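Olero Trekking Poles, Two Seasons Later

Review by Beatriz Pinheiro

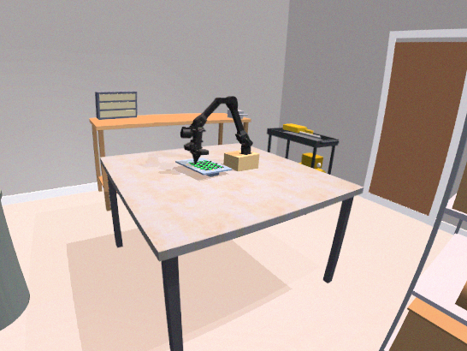
I bought the Olero folding poles in the spring before last, when my right knee began to complain on every descent. I am not a fast walker and I am not a light packer, so I needed poles that could take some weight. Since then I have used them on day walks near home, and on one longer route of 60 miles in the mountains, with nights in huts. I paid for them myself, in a normal shop.

Before this pair I had the Meveo telescopic poles for many years. They were strong, but the twist locks began to slip, and it is a very bad feeling when a pole becomes shorter under your hand on a steep path. So my first question for any new pole is the lock.

The lock

The Olero has three sections that fold, held together by an inner cord. You pull the upper part down until a small metal button jumps out, and the pole is stiff. The height is then set with an outside lever. The lever closes with a clear click. In all this time it slipped on me only once, and that was my fault, for I had not tightened the little screw after the winter. The screw can be turned with a coin. I check it now before each long walk, and I recommend you do the same.

The button is less good. With cold fingers it is hard to press, and with gloves I cannot do it at all. On the high pass of my long route, at 6 in the morning, I had to take off the gloves and push with both thumbs, while my friends waited and looked at me with patience. If you walk mostly in summer this will not trouble you.

The grip and the strap

The grip is cork in the upper part and foam below it. The cork was a bit rough in the first days, then it became smooth and took the shape of my hand. I never had a blister from it. The foam part is useful on steep climbs, when you want to hold the pole lower without changing its length — I did not have this on my old ones and I would not like to go back.

The strap is wide and soft, but it dries slowly. After a day of rain it was still wet the next morning, and it leaves a little gray color on the wrist. It washes off the skin. It did not wash off my light shirt.

On the trail

The poles are not the lightest you can find. My sister has the Nikzad carbon ones and when I take hers in my hand I feel the difference at once. But I also see that hers shake on hard ground, and this vibration goes up into the elbow. Mine are aluminum and feel quieter. On a long descent over loose stones I put nearly my full weight on them many times, and they did not bend. One has a scratch from being caught between two rocks, quite deep, and it still folds normally.

The tips wear out. Mine were round on one side after the first season, and on wet rock they began to slide. New ones cost me 25 dollars for the pair, which I find too much for such a small piece. You need hot water and some strength to remove the old ones. The rubber caps that come in the box are too loose, and I lost one on the second day. I now use caps from Usero, which are made for a different pole but sit tighter.

For mud and soft snow there are small baskets that screw on. They are fine in mud. In deep snow they are too small, and the larger ones must be bought separately.

Folding and carrying

Folded, the poles fit inside my pack, and this was important to me for buses and trains. There is a small band with Velcro to hold the sections together. It is attached to nothing, so you will lose it. I use a hair elastic.

When you fold them after a muddy day, clean the joints first. I did not do this one evening, and in the morning there was sand inside and the sections made an ugly noise until I rinsed them in a stream.

Who should buy them

I would recommend these poles to people who walk with a heavy pack, or who have knees like mine, and who travel to the trail by public transportation. For runners, or those who count every ounce, they are too heavy. For winter walkers I would say try the button in the shop with your gloves on, before you pay.

I will keep mine. My knee still complains, but now it waits until the evening.

Good: lever lock, cork grip, strong on descents, folds small
Less good: button in the cold, price of tips, loose rubber caps, slow drying strap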